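Sustholm opens tidying room for people who live in small bedrooms

Osarberg, August — Sustholm, the home organizing company, is opening a practice room where visitors can learn to keep a bedroom in order when there is no space for a big wardrobe. The room is in the Wanyama building, on the ground floor, and it will receive its first visitors this month.

The new service has the name Numinine. It is made for students, for people who rent one room, and for families who moved to a smaller home. A visit takes 60 minutes. In this time the visitor sorts clothes, folds them, and decides a place for each piece, together with one of our organizers.

"Many customers write to us that they have clean clothes, but the clothes live on the bed," said Miroslava Šimko, founder of Sustholm. "They take them off the bed to sleep and put them back in the morning. We wanted to give them a real room where they can practice another way, and not only a list of advice on paper."

The furniture was selected to be ordinary. Sustholm did not want expensive closets with many compartments, which most visitors cannot put in their home. The company teaches with a bed, low bedside furniture with drawers and a simple laundry basket, and the method can be repeated at home with what people already have.

The method begins with the bed. Visitors lay the clothes flat, one beside the other, so they can see what they own. After this, the clothes go in the basket by type, and the basket is moved to the drawers. Only when the bed is clear does the folding start. Elibariki Rweyemamu, who leads the visits, prepared the lessons during the spring and tested them with 30 households in Osarberg.

"The basket should have a place to stand which is higher than the floor," said Mr. Rweyemamu. "People are tired in the evening and they don't like to bend. If the basket is on a small table, they put the things inside. It was the same in almost every home we went to."

Visits are for one or two persons. Visitors are asked to bring no more than 10 pieces of their own clothing — shirts, sweaters and trousers are the best for learning. Shoes and winter coats are not part of the lesson at this moment, but a separate lesson for them is in preparation.

The first 100 visits are free of charge. Places can be reserved at the Sustholm front desk in the Wanyama building or by telephone in the mornings. Visitors who use a wheelchair can enter from the courtyard side, and should mention this when they reserve, so that a colleague opens the gate.
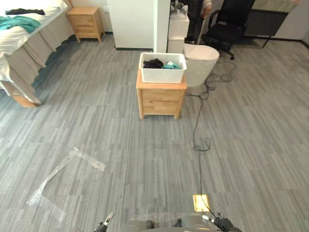 Each visitor also receives a printed sheet with the folding steps to take home. The sheet is in English for now, and Sustholm plans to add other languages after the first group of visits is finished. Journalists who wish to see the room before the opening are welcome to contact Miroslava Šimko through the front desk.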